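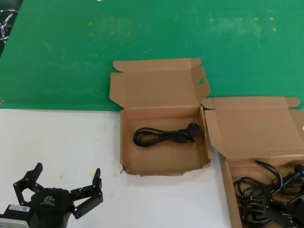

*Fig. 3. Cord sorting station: one coiled cord in the center box, the supply pile in the box on the right.*

## 4. Teaching the arm to sort power cords

People ask me whether a robot can do the boring chores yet, and cords are my favorite answer, because the answer is "kind of!" Mine runs on the Dredus controller with the Trevier task software, and it'll pull a cord out of a heap and drop it in a box most of the time. Coiling is another story (see the note after step 6). If you've already finished the gripper check in section 3, you're ready to go.

**Before you start**

- Two cardboard boxes with fold-back lids
- A pile of power cords, all one color and one type for now
- A mat that stays put when you shove it

**Steps**

1. Lay the mat at the far side of the table and leave the near side bare. Press the corners flat.
2. Set the destination box near the middle, in easy reach of the fingers. Fold the lid all the way back so it stands up on its own.
3. Put the supply box right next to it on the right. It's fine if the flaps touch a little.
4. Coil one cord by hand and lay it in the destination box with the plug on the right. The software uses this as its "done" picture, so make it a nice one!
5. Open the fingers fully and park the gripper at the lower left.
6. In Trevier, open **Tasks > Cords**, set the speed to 80 and the retry limit to 3, then press **Learn Layout**.

> **Note:** Skip the **Coil** option your first time. I left it running overnight once and came back to something like a bird's nest. I coil by hand now and let the arm do the picking, and we get along much better.

7. Press **Start** and stay for the first few picks. If a second cord comes up with the first, press **Shake** (it's a tiny wiggle, don't expect much).
8. When a run finishes, save the log before you close the window. I lost a whole afternoon of picks learning that one.

> **Caution:** Only sort cords that are unplugged at both ends, and keep your hands out of both boxes while the arm is live. Hit **Pause** first, even for a quick untangle.

**What to expect**

My last long run at the Dovcombe shop was 1,000 picks, and 275 of them needed me to step in. Plugs hooking on other plugs caused most of the trouble. You or I could clear the same pile a lot faster, so I wouldn't call this chore solved, but I do get to drink my coffee while it's going.

If you're using the Berrada finger pads, go to section 5 for the grip settings before you try thicker cords.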